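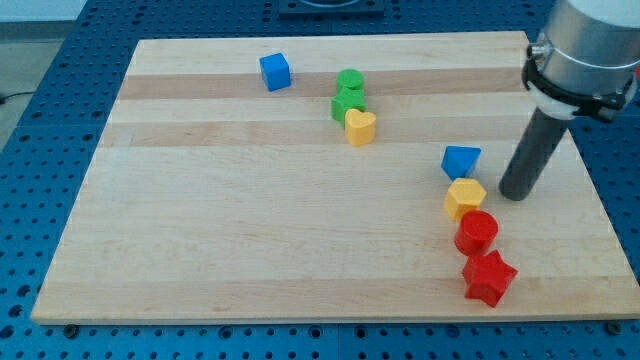 Renu Rawat wrote in to say that my last post got the oil wrong: raw linseed on a maple board stays tacky for weeks, and she would have used mineral oil and beeswax. She is right about the tack. I went back to my notes and the second coat in November took 7 days before it stopped picking up lint.

The trouble with mineral oil is that it never cures. It sits in the pores, washes out with dish soap and needs topping up every month or so. Tung oil cures, slowly, and the film holds up better to water — provided it is pure and not a varnish blend sold under the same name. Read the label for solvents.

My current schedule is three thin coats, wiped off after twenty minutes, with a day between them. I sand to 180 and stop. Finer grits close up maple enough that the first coat mostly stays on the rag. End grain gets an extra coat.

Rags go outside, flat, until stiff. The Prata test boards get their next coat on Monday.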